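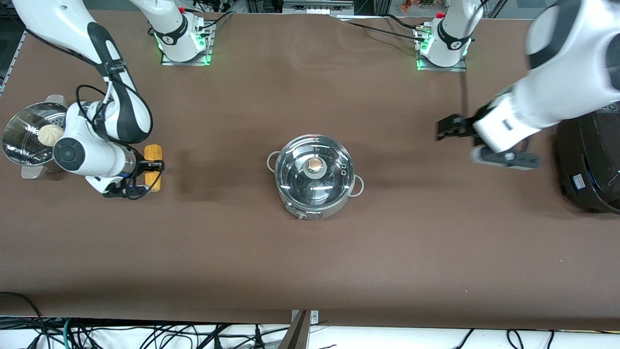 Right arm above the brown table, gripper closed on a yellow object.

Subject: Re: [buyers-abroad] Private road at Mamel, lot 6, who pays

Svitlana, list,

I have read the draft contract and the plan you sent. My comments follow in the order of the draft. I'm not a lawyer and you should put the open points to the notary in writing before you sign the preliminary contract.

Access. The house does not touch the public road. It is reached over the private road marked in gray on the plan, which crosses three other lots. The draft says the property is sold "with all existing rights of access." That wording transfers whatever the seller has and gives no guarantee that the seller has anything. Ask for the deed that created the right of way, with its date and the lots it names. If the right comes only from long use, it may still hold up, but a lender can refuse it and you would need a court to confirm it if a neighbor objected.

Width and use. When you get the deed, check three things in it: the width, whether vehicles are allowed, and whether pipes and cables may be laid under the surface. Older deeds often cover passage on foot and with animals and stop there. My own said nothing about pipes, and replacing the water line took eleven months of letters to one neighbor. The work itself took two days.

Area. The listing from Grinduvon gives the plot as 740 square meters. The tax map figure in the annex is the same, so the agent most likely copied it. A tax map figure is not a measured area. The boundaries are fixed only if a licensed surveyor has marked them and the neighbors have signed the record. The plan carries the Vasylenko stamp, but the stamp is on the location sheet and there is no signed boundary record behind it. Either it was left out of the scan or it does not exist. One email to their office should settle it.

Road costs. The seller states 919 euros a year. The annex does not say what this covers. It could be the share of routine upkeep only, or it could include a payment toward resurfacing. Ask for the last three statements and the minutes of the last two owners' meetings. The minutes matter more than the statements. Work that has been voted but not yet billed appears in the minutes first, and under this draft (clause on charges, second paragraph) it would fall to whoever owns the house on the day the bill is issued. You want that changed to the day of the vote.

Drainage. The ditch on the uphill side is drawn as part of lot 4. If the owners of lot 4 have to keep it clear, that should be in writing somewhere. Walk the road after heavy rain if you can. April is a good month for it.

Insurance. Somebody has to hold liability cover for the road itself. A normal house policy usually stops at the boundary of the insured lot. Get the name of the policyholder and the date of the last renewal.

I would not drop the purchase over any of this. The gaps are ordinary ones for a group of houses split off a farm, and most can be closed with documents that the seller should already have. I would hold back the deposit until the access deed has arrived - the rest can be made conditions of the sale.

One correction to my earlier post: I said the owners' group could not be dissolved without the consent of every lot. Hanna Panasiuk wrote to me off list to point out that this depends on its bylaws, and she is right. Please ask for those too.

Loretta Boateng

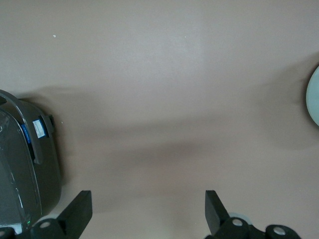

Svitlana Stelmakh wrote:
> Hello all. We are close to signing on a house at Mamel for our
> retirement and the agent now says the road up to it is shared.
> The group of owners was set up in 2000. The seller says there
> has never been a dispute and that the yearly cost is low. The
> draft has one line about access and a plan with no
> measurements on it.
>
> Does the right to use the road pass to us automatically? Can
> we be billed for repairs decided before we owned the place?
> I attach the draft and the plan. The agent would like an
> answer soon, but we have not paid anything yet.
>
> Svitlana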